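Two years into buying most of my clothes secondhand, and I finally have a system. Sort of. It's more like a pile of rules I made up after bad purchases (the cashmere sweater with moth holes in both elbows, rest in peace).

Flannel is where I started and it's still my favorite thing to hunt for. There's so much of it out there! People buy a flannel in November, wear it four times and give it away by spring. You get something already soft for the price of a sandwich. 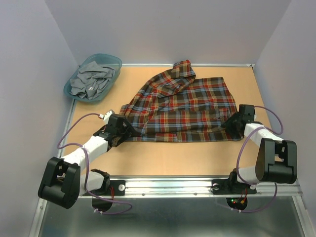

So how do you tell a good flannel from a bad one when they're all jammed on the same rack? Feel the inside of the collar first, then hold the elbows up to the light. If the collar is smooth and you can't see daylight through the elbows, I'd say buy it.

Labels help less than you'd think. I've had great luck with old Petersen shirts and terrible luck with Dredard, but my friend Sena Ofori swears by Dredard and owns a whole closet of it, so what do I know. She also irons her pajamas. We're different people.

Now, washing. Everything I bring home goes straight in the machine, cold, inside out, buttons undone. I used to button them all up because my mom did, and then I kept finding stretched buttonholes — took me ages to connect the two.

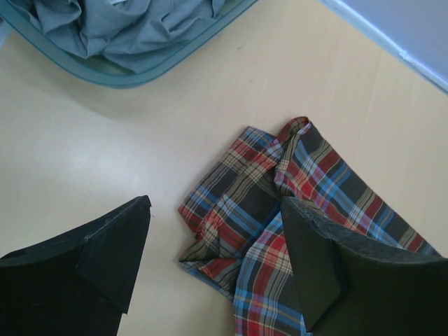
The other thing I quit is fabric softener. It left my shirts with a weird waxy feel, and the smell! Half a cup of white vinegar in the rinse does the job for me, and no, you don't go around smelling like salad. For thrift store funk that won't budge I soak the shirt overnight with baking soda and try again in the morning.

Drying is low heat or the line. I pull things out a little damp, give them one hard snap and hang them up by the shoulders. My iron has been in the hall closet for so long I'd have to go looking for the cord.

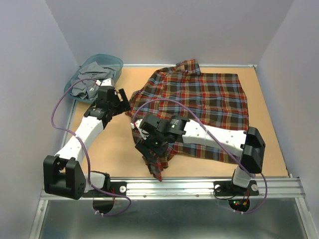

Mending I'm still bad at. I can sew on a button and close a small seam, and that's my whole résumé. Next on my list is learning to turn a worn collar, which I've been putting off all year. I've got one brown shirt set aside to ruin first, so I'll report back once I've found my seam ripper.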